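KETOTBY BENCH NOTES

Item 3: Display fruit, carrier bags and the scalloped bowl

Filed by Ashley Wragg, 8/25/18

Members who rent display sets from the Ketotby prop store will have received the revised return sheet with their last order. Several returned it with the same query: why the section on artificial fruit has grown from a single line to most of a page. The short explanation is surface damage. Fruit is the most frequently rented small category in the store and has the highest rate of write-off after glassware. Most of the damage is done in packing and unpacking, and most of it can be avoided with a plain bag and a bowl of the right shape.

The notes below replace those issued in March. They apply to all lightweight molded fruit, including the Tastidar range, and to any mixed set that goes out with a serving bowl. They do not apply to wax fruit, which has its own sheet and should never be bagged.

Why a bag

The store used to send fruit out in lidded boxes with dividers. The dividers marked the softer coatings, and a box with one piece missing allowed the others to roll. A thin plastic shopping bag has no hard edges, conforms to the contents, and can be opened on a table without tipping. It also takes up very little space when empty. Any clean bag of medium size is acceptable. A printed bag is acceptable provided the print is fully cured; press a white tissue against the printed area for a few seconds and check for transfer before loading.

Bags with two handles are preferred. The handles should be gathered loosely for carrying and released as soon as the bag is set down. Do not knot them. A knotted handle has to be pulled hard to open, and the stems at the top of the pile take the load.

Reject any bag that smells strongly of plasticizer. Kiani, who supply the store's coatings, advise that prolonged contact with soft vinyl can leave painted surfaces tacky. Thin shopping bags have given no trouble over a rental period of normal length, but fruit should not be stored in them between rentals.

Loading order

Long pieces and round pieces pack differently. Bananas lie along the side of the bag and follow its curve, and the remaining space is filled with the compact pieces: apricots, plums and similar. Anything with a calyx or a projecting stem goes in last and comes out first. The strawberry is the usual casualty. Its leaves are thin, they splay outward, and once one has been folded back it rarely lies flat again.

Total weight is not a concern. A full bag of the standard assortment is well within what the handles will bear. Volume is the limit. If the pieces at the top stand above the opening when the handles are released, the load should be split between 2 bags.

Laying out the table

Set the bag on its side or base toward one end of the work surface and place the bowl next to it, close enough that a piece can be moved across in one short movement. A plain, dark surface is useful for this job. Pale fruit and loose leaves show up against it, and so do flakes of coating, which should be collected and noted on the return sheet. Keep the area between bag and bowl free of other items.

Baskets, hooks and racks can stay on the wall. They are useful for holding the finished set out of the way, but the transfer itself should take place flat on the table.

Bag to the left, scalloped bowl for the finished set:
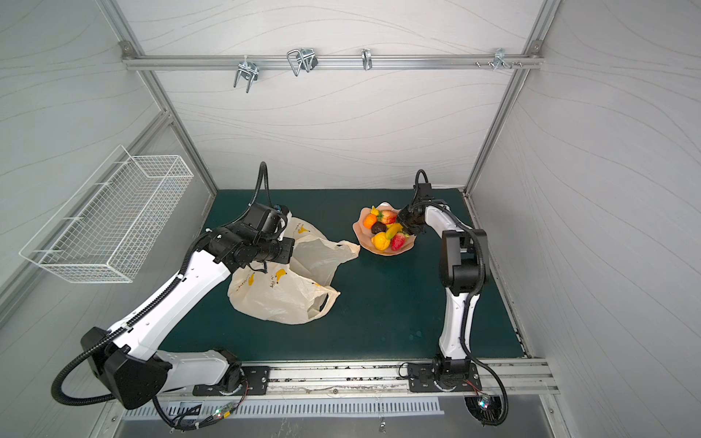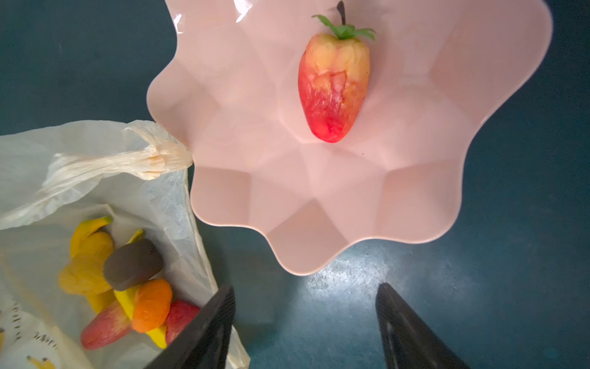
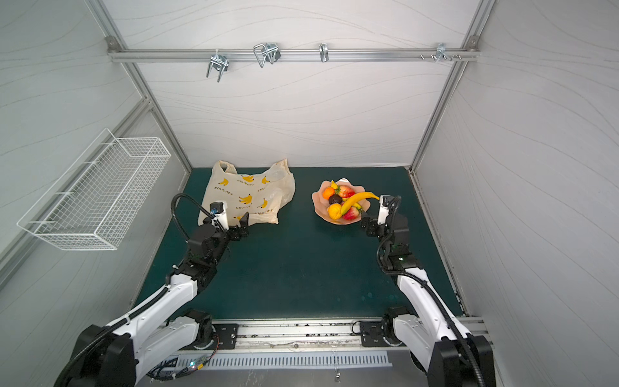
Transfer, step by step

1. Release the handles and let them fall outward. Open the mouth of the bag by drawing the top edge back, not by pulling the sides apart. The sides of a thin bag tear along the seam.

2. Remove stemmed pieces first. Lift from the body of the fruit. The stem on most strawberries is glued into a shallow socket and will not support repeated lifting.

3. Place the first piece against the inner wall of the bowl and let it settle. Dropping a piece into the center tends to send it up the opposite side.

4. Move the compact pieces next. Check each one for scuffs as it comes out. Glossy dark pieces show scratches under a low side light and should be turned once before being put down.

5. Lay the bananas last, across the top, with the curve following the rim. If two are used they should nest. A third will usually sit too high in a shallow bowl and is better kept back as a spare.

6. Feel inside the bag for small parts. Detached leaves collect in the bottom folds and are easily thrown out with the bag.

7. Check the bag for color. Any stain on the plastic should be compared with the fruit. A stain that matches a coating color is recorded under "transfer" on the return sheet, with the piece named if it can be identified.

Packing for return is the same sequence reversed. Do not tip the bowl into the bag. The time saved is slight, and tipping is the single largest cause of detached stems in the store's records.

Choice of bowl

The store lists three bowls as suitable for fruit sets: a straight-sided dish, a deep footed bowl and the shallow scalloped pattern. The scalloped pattern in pale pink has been requested more than the other types combined since it was added to the list, and it is now the default unless another is named on the order.

Its advantages are practical. The flared rim gives clearance for the hand at any angle. The faceted interior has flat panels that meet at shallow angles, and a light piece placed on one of them is less inclined to roll than on a smooth curve. The pale color does not compete with reds and yellows, which are the colors most clients want to stand out.

Its disadvantages should also be noted. The lobes of the rim catch on thin plastic, so a bag handle left lying against the bowl can drag it sideways when the bag is moved. Clear the handles before shifting either item. The plastic also reflects strongly under overhead lamps. For photography, move the lamp to one side or diffuse it. Dulling spray must not be used on rented bowls, as it lodges in the corners between panels and has to be removed with a brush.

The bowls are for display only and should not be used for food during the rental.

Cleaning

Wipe fruit with a barely damp cotton cloth. Solvents, glass cleaner and alcohol wipes remove the top coat. Wrinkled or mottled surfaces, such as those on strawberries, hold dust and respond better to a soft dry brush worked from the leaves toward the tip. Stems are brushed away from the socket.

Bowls can be washed in lukewarm water with dish soap and dried by hand. Bags are not cleaned. A marked bag is replaced.

Wrapping material that arrived with a set, including clear inner sleeves, should be kept with the bag and sent back with it. The sleeves are cut to size at the Staltinmont workshop and are reused.

Stock and charges

The store holds 144 pieces in the standard assortment following the latest count. Pieces with minor scuffs have been moved to the background grade, which rents at half rate and is suitable for any position more than an arm's length from the viewer. Background pieces carry a dot of green paint under the calyx or at the stem end. Please do not remove it.

Replacement charges are unchanged. A detached stem returned with its fruit is repaired without charge. A detached stem not returned is charged as a full piece, as the molds for stems and bodies are not matched between batches.

Revised return sheets have been printed in a run of 200 and are kept at the counter. Older sheets will be accepted until the run of those is used up, but the "transfer" box is missing from them and the information should be written in the margin.

Queries on coatings go to Ashley Wragg at the store. Queries on orders and collection times go to the counter.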